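Skelside repair club opens its doors again in January

Press release from Restar, for immediate use

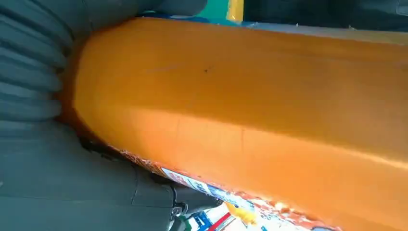 I'm Nafula Mugo and I run Restar, the repair club in Skelside, and I'm very pleased to say we've got our old hall back! The roof is done, the heating works (mostly) and from January we'll be open every week from 10am until the soup runs out.

If you haven't come across us, we mend things. Toasters, zips, lamps, radios, the odd garden chair. Last year people carried 2930 items through the door and we sent a good many of them home working. Bring whatever you've got, as long as you can lift it on your own.

New this time is a sewing table, looked after by Celina Pawłowska, who has been altering clothes in the town for years and is lending us two of her machines. Ruwan Pramanik will be back on electricals, and he's asked me to say please bring the plug and lead as well. Kanini Owino is starting a children's bench where they can take old clocks to bits and, with luck, put them together again.

"I came in with a kettle and stayed for three hours," says Gladys Kashindye, one of our regulars. "I've had a seat by the radiator ever since."

Repairs are free and there's a tin for donations. We have room for 40 people at a time, so it may be a bit of a squeeze in the first few weeks. The number 106 bus stops outside, and there are bike racks round the side by the bins.

Reporters and photographers are welcome at the opening morning. Ask for me at the tea hatch, or leave a message at the hall office beforehand and I'll ring you back.

Ends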